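Jasten Home Cleaning Guide
Part 2: Setting up your Stubbs ultrasonic bath for jewellery

142 shares 18 comments

Welcome to the part of the guide I enjoy writing most! Once the bath is out of its box and standing somewhere level, you are only a few steps from your first clean, and a small ultrasonic bath is a lovely thing to have in the house. It gets into links and clasps that a brush never quite reaches.

Before you fill it

1. Stand the bath on a firm worktop, well back from the edge, with the lead unplugged. Leave a hand's width behind it for the air vents.

2. Lift out the basket and wipe the inside of the tank with a damp cloth. New tanks often have a dusty film from the factory, and it will cloud your first lot of water if you leave it there.

3. Gather everything you might want to clean and put it in a shallow tray with a rim. Earring backs love to roll! Lay chains out in a loop so they don't knot, and keep watch bands to one side for now. 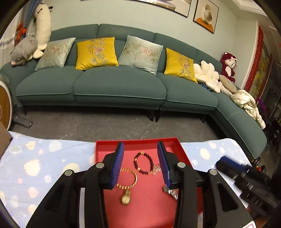 4. Sort the pieces into two groups, one for the bath and one for hand cleaning. Plain gold and plain silver can normally go in the bath. Pearls, opals, emeralds, turquoise, amber, anything glued and anything strung on thread should be cleaned by hand.

CAUTION: Never put a complete watch in the bath, even one marked as water resistant. A metal band may go in only after it has been taken off the watch.

NOTE: If you don't know what a bead is made of, treat it as delicate. A soft cloth, barely damp, does a perfectly good job.

Filling and first run

5. Fill the tank with warm tap water up to the lower line. The lower line is right for rings and fine chains, and the upper line is for bulky pieces.

6. Add 2 capfuls of Sturnska cleaning liquid and stir with a plastic spoon. Washing-up liquid will do at a pinch, just a drop or two, but skip the kind with hand cream in it.

7. Plug in, close the lid and run the bath empty for one full cycle. This drives the air out of the fresh water and makes the next cycle work so much better. You'll hear the hum settle down.

8. Put your pieces in the basket in a single layer. Don't let gold and silver lie on top of each other, and keep stones from touching.

9. Press Start. The display counts down from 57 seconds, and the bath switches itself off. Very grubby chains may want a second go.

CAUTION: Don't put your fingers in the water while the bath is running, and don't run it with an empty tank. Running it dry will damage the plate underneath, and the guarantee won't cover it.

10. Lift out the basket, rinse everything in a bowl of clean water (a bowl, please, with the plug in the sink!) and pat dry with a lint-free cloth. Hollow links hold water, so leave those on a towel for 35 minutes before you put them away.

Sorting it all back

I like to return everything to the same tray once it is dry and go over it piece by piece under a good lamp. Check clasps, jump rings and claw settings. If a stone moves when you touch it gently, stop wearing the piece and take it to a jeweller. The bath doesn't loosen a sound setting, but it can wash away the dirt that was holding a worn one together.
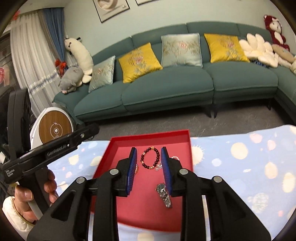

Can I use the same water for a second batch?

It's best to change it. Dirt from the first batch stays in the tank and can settle on the next one, especially on polished silver. If both batches are only lightly worn and you are cleaning them one straight after the other, the same water is fine as long as it still looks clear.

Emptying and storing

11. Unplug the bath and pour the water away from the corner opposite the lead. Wipe the tank dry.

12. Store it with the lid slightly open. The Evon lid clip, if you bought one, has a notch for exactly this.

NOTE: The plate is rated for 3000 cycles, so there's no need to be sparing with it. Enjoy it!

Text revised August 9, 2023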